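Caderno de oficina – Sala de objetos e materiais
Projeto Arnimia
28 de outubro de 2020

Assunto: disposição da mesa, proteção do tampo e estado dos revestimentos

Procedeu-se à verificação do tampo de madeira antes da colocação dos objetos. Mantêm-se as marcas superficiais registadas em fevereiro, sem agravamento. Decidiu-se não aplicar cera, que deixa resíduo e obriga a interromper o uso da mesa. Em alternativa, conserva-se a folha de plástico transparente sobre a madeira, na zona de pousar. Largura útil da zona protegida: 80 cm. A folha anterior, fornecida pela Ridix, enrolava nas pontas; a atual assenta melhor, mas regista-se que produz reflexos nas fotografias quando a luz incide de lado.

Objetos colocados: pandeireta preta, com soalhas prateadas; espelho de mão preto, de cabo curto; frasco doseador de gel desinfetante. A pandeireta fica deitada. Na posição vertical, apoiada noutro objeto, escorregava ao primeiro toque na mesa e o ruído perturbava o gabinete contíguo.

O espelho fica com a face para cima. Recorda-se que a limpeza se faz com pano seco; o gel não deve ser usado no vidro, onde deixa película. O frasco permanece ao centro da mesa, ao alcance de quem chega de qualquer dos lados. Pede-se que não seja levado para a segunda secretária, como tem sucedido.

Consumíveis: a encomenda à Trurkasport inclui 3000 luvas descartáveis e 1000 toalhetes secos. A guia de remessa indica 3000 toalhetes, pelo que se aguarda retificação antes de dar entrada do material no armário. Até lá, as caixas ficam fechadas e fora da mesa.

Revestimentos: os painéis metálicos perfurados da parede foram aspirados com escova macia. Os furos acumulam pó, sobretudo nas juntas verticais, e o pano húmido usado na limpeza geral empurra-o para dentro. Solicita-se aos serviços que suspendam o pano húmido nesta parede. O teto, de betão à vista, apresenta manchas ténues mais escuras. Não foi possível determinar a origem. Ficam por comparar com o levantamento entregue pela Hrynyshyn, cuja cópia não se encontra na pasta respetiva.

Som: repetiu-se o ensaio informal com a pandeireta, um toque seco junto à mesa e outro junto aos painéis. À escuta, o segundo pareceu mais curto. Sem instrumento de medida, a observação vale apenas como indicação e não deve ser citada no relatório.

Pendentes: retificação da guia; cópia do levantamento do teto; etiqueta de inventário para o espelho, que continua sem número. A pandeireta consta do inventário como «instrumento de percussão, diversos», designação que convém corrigir. 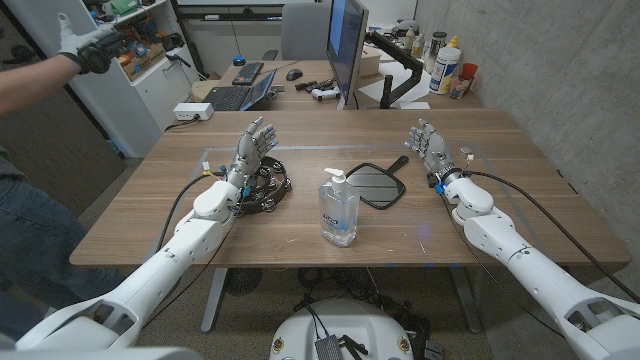
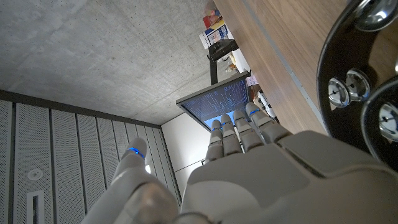

Acrescentado à margem, noutra letra: a cópia do levantamento está na pasta de fevereiro, atrás das faturas da Ridix. As manchas do teto já lá vêm assinaladas, embora sem medidas. Quanto à pandeireta, proponho que se inscreva o diâmetro na ficha, pois existe outra igual no armário, mais pequena, e as duas têm sido trocadas.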